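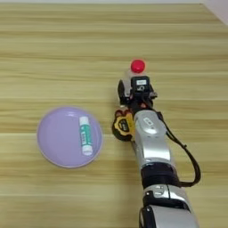
I have been drinking bitter things before dinner for most of my adult life, and I have been reading the labels on them for nearly as long, so I hope you'll let me grumble a little about the word "standardized." It appears on tinctures and capsules and boxes of tea, usually in small, proud letters, and I have come to think it promises a good deal more than it delivers.

Take dandelion root, which my grandmother dug herself and roasted in a pan until the kitchen smelled like burnt toast and coffee. The root changes with the season. Dug in spring it tends to be sharper, and by October it has filled up with inulin and turned almost sweet. Anyone who has chewed both (I have, and I recommend it once) knows they are hardly the same food. Yet a bottle from Baltar and a bottle from Darneck will sit side by side on the shelf, each naming the plant and the amount, and neither saying a word about when the root came out of the ground.

The laboratory people can help us here, and I wish we asked them more often. A small lab like Trominora can run an extract and hand you a chart full of peaks, and I find those charts beautiful. My complaint is with what happens next, when one peak is picked out, given a percentage, and printed on the box as though it were the whole plant. I once compared 7 dandelion products for my own curiosity, and only 2 of them told me which compound had been measured at all.

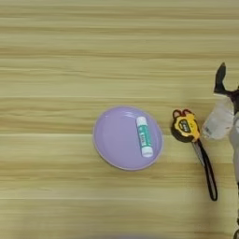

Tasting is the part of quality testing I would most like to see come back into fashion, and I don't mean in place of the chemistry. Bitterness is something the tongue catches at very low strength, and a person with practice can pick out a tired batch in a moment. It asks for so little, too: a pot of hot water, some patience, and a plain plate like the pale purple one here to spread the dried root on, so you can look at it and smell it before it goes in the cup. I do this with every bag I buy, and I've sent a few of them back.

What I'd ask of the sellers is modest. Print the harvest month. Print the part of the plant, and the compound you measured, and how you measured it. Antoniuk already does most of this on its loose roots, in type large enough for my eyes, and I pay a little extra for it — gladly, I should say, and I'd pay the same to anyone else who took the trouble.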